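Iltley Soap Supply — Frequently Asked Questions
Last updated 11/05/2019

Ordering

Do you have a minimum order?
No. You can order a single bar mold or one bottle of fragrance if that is all you need. Oils in pails ship separately from everything else, so a mixed order may arrive on two different days.

How long does shipping take?
In-stock items leave our warehouse within 3 business days. Lye ships by ground only and can't go to a PO box. Coconut oil and shea butter may soften on the truck in August. Let them firm up overnight before you open the lid.

Can I change an order after I place it?
Yes, until you get the packing email. After that we can't pull the box. Reply to your order confirmation and put the order number in the subject line.

Measuring and recipes

Can I measure by cups and spoons?
Please don't. Every recipe on this site is by weight, including the water. A cup of lye flakes and a cup of lye beads don't weigh the same, and a small error in lye can ruin a batch.

What kind of scale do I need?
Any digital scale that reads in grams will do for a normal loaf. Check that the capacity covers your container plus the full batch. For small amounts of fragrance or colorant, one that shows tenths of a gram is better. Set it on a level surface and wait for the display to settle at zero before you pour. 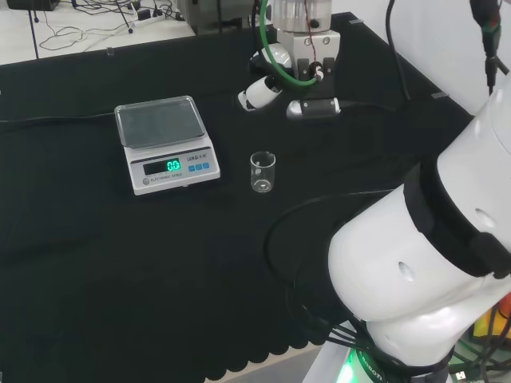

Which recipe should I start with?
Most beginners do well with the Skisis base, a plain blend of olive, coconut and palm. It traces slowly and gives you time to work. The Santoso blend has more castor oil and gets thick fast, so leave it for later.

Can I swap one oil for another?
Only if you run the recipe through a lye calculator again. Each oil needs its own amount of lye.

Curing and storage

How long does soap need to cure?
We suggest 5 weeks for the Skisis base. High-olive bars take longer, some 13 weeks for a hard bar. Turn them now and then and keep air moving around them.

There is white powder on my bars. Is it safe?
It is usually soda ash, and you can wipe it off or steam it. If the powder runs all through the bar or the bar feels crumbly, don't use it.

Returns

What can I send back?
Unopened molds and tools, including the Skoment loaf cutter, within 30 days. We can't take back oils, lye or fragrance — opened or not.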